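Ostgate Shared Workshop
Home | Notebook | Bench sign-up | Kiln log | Contact

July, glaze bench, starting 8:40 am

Ash glaze again. Picking up from the runny batch. Kohei's test tiles came out of the kiln and the whole bottom row is stuck to the shelf, so that's a morning of chiseling. Erketti clay body held up fine, no cracks, a bit of bloat on the thick one. Clirside body is the problem, it slumps at the rim before the glaze has even smoothed over.

Weighed out a new 2000 g dry batch. Washed wood ash, feldspar, clay, a little silica. Sieved twice. Ash still had grit in it after the first pass (charcoal bits, my own fault, I rushed the washing). Wear the gloves. Ash water took the skin off my knuckles last time and it was a week before I could wedge.

Bucket label says 436. Keep that number on everything, tiles included. Misaki found a tile with just "new ash" on the back, which could be anything from the last two years.

Changes from the last batch:
- more clay, less ash
- silica up a little
- same feldspar, old bag. Switch to the new bag only when this one is finished, and write it down when it happens

Dipped six tiles on Erketti, six on Clirside. Three second dip, then a second coat on the top half only. Second coat crawled a bit on the Clirside ones while drying, hairline cracks all over. Rubbed them down with a finger, might heal in the firing, might not. Left one alone to compare.

11:15. Chiyo stopped by and thinks the crawling is dust off the bisque, not the recipe. Could be. I didnt wipe them. She wipes everything with a damp sponge and leaves it overnight. Redo two tiles her way, mark them CU on the foot.

Kiln: small one, the Ojo. Front element is slow, takes forever to get past red. Put Erketti tiles on the top shelf, Clirside on the bottom, all standing in clay trays so if it runs it runs into the tray and not on my shelf. Fresh kiln wash on both shelves, two coats. Witness cones front and back. I want to know how far off the back is, Tatsuya says nearly a full cone cooler and I beleive him after the last bowls.

Slow to start, then full, hold at top, then let it drop on its own. No peeking. (I peeked last time. Pinholes.)
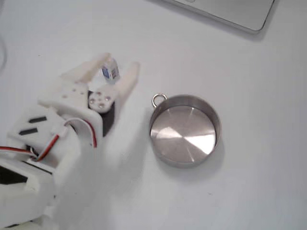
Ash supply. Hatsue has two more sacks from the orchard, apple and some plum mixed. Ask her to keep them separate next winter. The apple on its own gave that soft green in the pooled spots, and I'd like to get it again on purpose. Plum I don't know yet. Do a small cup of each, unwashed and washed, just on scrap.

To do:
- chisel shelf, re-wash, check it for warp
- new sieve, the fine one has a tear by the rim
- wipe bisque BEFORE dipping
- ask Kohei what he had in the bottom row, his notes stop halfway
- order silica, we're down to the last scoop or two
- move the 436 bucket off the floor, someone will kick it

2:30 pm. Kiln loaded, lid down, running. Tiles for Chiyo's method still drying on the window shelf, don't move them. Next firing for those.

If the Clirside slumps again I'm done with it for anything with a thin rim, can go to the hand-building group for slabs.

Posted in Notebook | 6 comments | Share

Recent entries
Shelf warp, and which ones to throw out
Washing ash without losing your hands
Misaki's iron red, second try
Slow element on the Ojo
Bisque too hot, glaze won't stick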